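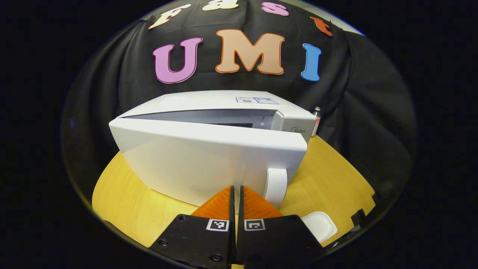

Kitchen station, Room 202: hand-held gripper at the microwave door.

RURKAR PROJECT — EQUIPMENT SAFETY AND READINESS CHECKLIST
Site: Brondton, Room 202
Walked by: Quyên Mai
Comments by: Quyên Mai, with notes from Phúc Diệp (purchasing)
Date of walk: 12 March 2026

Purpose of the walk: decide what the kitchen station needs before we order a second one, and catch anything that should be fixed whether we order or not.

Marks used: OK, FIX (before next session), BUY (goes on the order sheet), WAIT (no money this round).

I'll say up front that I love this station. It's a small table with a microwave on it and people can walk up, take the gripper, and be doing useful work in a few minutes. Most of my comments are about making the second one as easy to use as the first, and a few are about things we got away with and shouldn't copy.

SECTION A. TABLE AND FLOOR

A1. Table stands firm when the microwave door is pulled. OK
Pulled the door open several times with the gripper and once by hand, harder than anyone would in a session. No rocking. For station two, please buy the same height of table. Phúc asked if a folding table would do and save some money. I tried one from the storeroom and it walked across the floor when I pulled on the door, so no.

A2. Table edge smooth, no splinters or sharp spots. OK
Ran a cloth along the edge all the way round. The round top is great for this job. You can stand wherever your arm wants to be, and there's no corner to catch a hip on.

A3. Floor clear where the operator stands and steps back. FIX
A tote of spare parts was behind the operator's heels. Moved it during the walk. People step back when they swing the door wide, and they're looking at the gripper when they do it. Tape a box on the floor and keep it empty.

A4. Floor mat. BUY
Standing on bare floor for a full session is hard on the knees. One mat per station, beveled edges, the kind that lies flat. Phúc has a price from Trnka and it's cheap enough that I'd order it today.

SECTION B. MICROWAVE

B1. Unit sits level and well back from the edge. OK
It's turned at an angle to the table, which suits the gripper. Keep it that way. Somebody will want to square it up when they tidy.

B2. Door opens and closes fully with no sticking. OK
Good swing, clean latch. Budget note: the door takes far more use here than it would in a break room. One round of sessions is planned at 1,000 door cycles, and the hinge and latch are what I expect to wear first. Check both at the end of each round and write it down.

B3. Open door stays clear of the operator. FIX
With the door wide open, the far end hangs past the edge of the table. A person walking by on that side could catch it. Easiest cure is to put a stool or a post there so that nobody uses that side as a path. For station two, a slightly larger tabletop would solve it outright — Phúc, can you price both?

B4. Power state during sessions. FIX
Our rule is unplugged during door work. The rule lives in Quyên's head (hello) and in one email from December. Print it and stick it at eye level. If a task ever needs the unit powered, that is a separate sign-off with a separate sheet.

B5. Cavity clean, no food left over. OK
Wiped it out at the start. Add a wipe-down to the end-of-day list.

B6. Spare microwave. BUY
One spare, same model as the one we have, bought at the same time as the one for station two. If the first one dies halfway through a round and we swap in a different door, a different handle and a different dial, the new recordings don't match the old ones. Models disappear from stores fast. I would give up almost anything else on this list to keep this line.

SECTION C. GRIPPER

C1. Fingers seated, no play in the mounts. OK
Wiggled each finger by hand. Solid.

C2. Soft pads free of tears and worn ridges. OK
I really like these orange pads. They give just enough on a handle that you don't feel you're going to snap something. Look at the ridges near the tips under a lamp each week, because tip wear is gradual and you stop seeing it.

C3. Spare pads on the shelf. BUY
We have no spare pads. Foromik sells them in packs of 8, and one pack should carry both stations through the first round. Lead time is the reason to order early. Last time, the pads took longer to arrive than everything else in the box put together.

C4. Screws tight on both finger plates. FIX
Two were loose by a quarter turn. Nothing was about to fall off, but a loose plate shifts the marker, and then the finger width read from that marker is wrong in a way that's hard to spot later. Add a screw check before each session. It takes less time than making coffee.

C5. Markers clean, flat, no peeling corners. OK
Both read fine at open and closed. Keep greasy hands off them. Spare printed markers are in the drawer, in a labeled envelope. Leave the envelope in the drawer, please.

C6. Weight and grip comfort. OK, with a comment
Fine for a short session. After a long one, my wrist knew about it. I'd like operators to trade off, and I'd like a padded wrist support tried on one unit before we buy any in quantity.

C7. Pinch points. OK
The fingers close softly, but the carriages behind them don't. Show every new operator where to keep their other hand. A minute of demo does it.

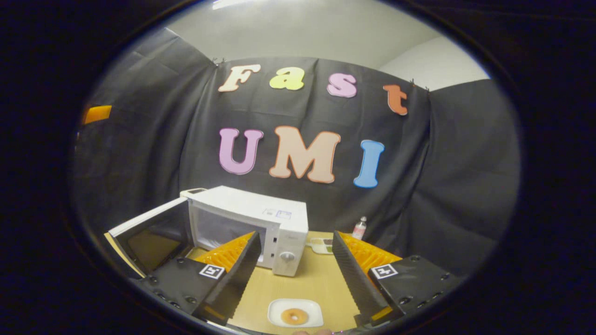

C8. Second gripper. BUY
We're asking for 2 in total, one per station, and I want to explain why sharing one doesn't work, since it looks like the obvious saving. Carrying the gripper between tables means unplugging, re-seating and re-checking it each time, and those are the moments it gets dropped. It also means that whenever one station is running the other is furniture. Phúc ran the numbers both ways and agrees the second unit pays for itself before the round is over.

SECTION D. PROPS AND SMALL ITEMS

D1. Plates and dishes unchipped. OK
Checked both sides. Throw out anything with a chip, however small. Replacements are pocket change.

D2. Bottles capped tight. OK
Tried the cap by hand, no movement. Anything glass goes toward the back of the table when it isn't part of the task.

D3. Food props. FIX
Label the prop box "NOT FOOD" and store it away from the snack shelf. Any real food goes in the trash at the end of the day. I'd also like a second set of every prop, bought from the same place, with the receipt kept so we can match them again.

D4. Prop storage. BUY
One lidded bin per station. The present system is a pile. It's a friendly pile, but it took me longer to find a dish than to run the task with it.

SECTION E. BACKDROP AND LIGHTING

E1. Fabric hung securely. OK
Tugged it at the clips and it held. The lower folds gather toward the sides, so make sure nobody stands on the hem when they come round to reset the table.

E2. Fabric away from heat. OK
Nothing warm near it on the day. For station two, I want flame-retardant cloth with the certificate in the folder. It costs a bit more per yard and it saves an argument with the building people.

E3. Letters firmly attached. OK
They're light and cheerful, and everyone who comes into the room comments on them! Press them down once a month. If one drops onto the table in the middle of a recording, that take is gone.

E4. Light even across the table. OK, with a comment
The overhead light does most of the work. Standing at the table, I get glare off the glossy front of the microwave when I lean left. A diffuser would help. WAIT for now — I'd rather have the pads.

SECTION F. POWER, CABLES, PAPERWORK

F1. Cords off the walking path. FIX
One extension cord crossed the path by the wall. Rerouted and taped. Station two needs its own outlet, so please settle the table's spot before anyone buys cord covers.

F2. Extinguisher in date and reachable. OK
By the door, tag current. Station two must not block it, and two of the three layouts I sketched did exactly that.

F3. First-aid kit stocked. OK

F4. Manuals and receipts in one folder. FIX
Half were in the folder. Phúc had the rest in her inbox and has promised to print them.

ORDER SHEET, IN THE ORDER I'D SPEND

Spare microwave, plus one for station two
Finger pads, one pack (Foromik)
Second gripper (Foromik)
Table for station two, same height, larger top if the price is sane
Floor mats (Trnka)
Flame-retardant cloth
Prop bins and second set of props
Diffuser, next round

Comment from Phúc Diệp: The pads and mats can go through on the small-purchase card this week. The gripper needs a written quote, and I've asked Foromik to hold the price while it's signed. Please don't buy props on your own card. I'll get them all in one run.

Comment from Quyên Mai: Agreed on all of it. I'm also asking for a little time in the plan, because setting up station two will eat a day and we keep pretending it won't. I'd happily spend that day. Watching a new person pick up the gripper and get the door open on the first try is the best part of my week, and with two tables we can have a pair of them at it together.

FIX items to be closed before the next session. Initial next to each one on the paper copy taped inside the cabinet door.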